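Pre-session inspection checklist, hand-held gripper capture
Project: Urard dish-rack study. Station: Tidby. Date: Aug 21, 2025

Background for the reviewer: the June set held 3,448 demonstrations. Policies trained on the full set did worse at rack placement than policies trained after episodes with lost marker tracking were removed. Items 1 to 4 were rewritten on that result.

1. Marker cubes
Pass. Faces clean, no lifted corners. Wipe with a dry cloth only.
Comment: an episode is rejected if either cube goes untracked for more than 40 consecutive frames. Threshold set by Guimarães, unchanged.

2. Indicator lights
Pass. Both must be green before the operator leaves the start position.

3. Finger pairs
Pass. Open and close each gripper fully 4 times. Check for play at the base.
Comment: play in the fingers shows up as noise in the width signal – log it even when the session goes ahead.

4. Floor and cables
Pass with comments. Checked from the operator's standing position, grippers in hand.
Comment: white cable runs lengthwise across the floor past the left gripper, and a second one is coiled to the left. The power strip is on the right with a black cable plugged in. Tape down the long run and move the coil under the desk. Glare from the ceiling light on the floor is acceptable if markers stay tracked when held low.

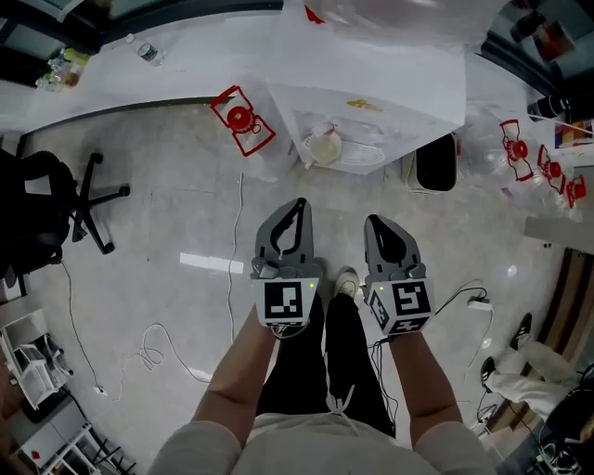 5. Task objects
Pass. Red racks match the object list. Remove from bags before the first episode, and keep the bags out of the work area.

6. Clock sync
Fail, corrected. Left and right streams differed by 39 ms. Restarted the Udari logger and repeated the test – within limit on the second run.

7. Second person in room
Pass. Seated outside the walking path. Must remain seated during recording.

Open actions: cable tape (item 4), repeat of item 6 after the midday break.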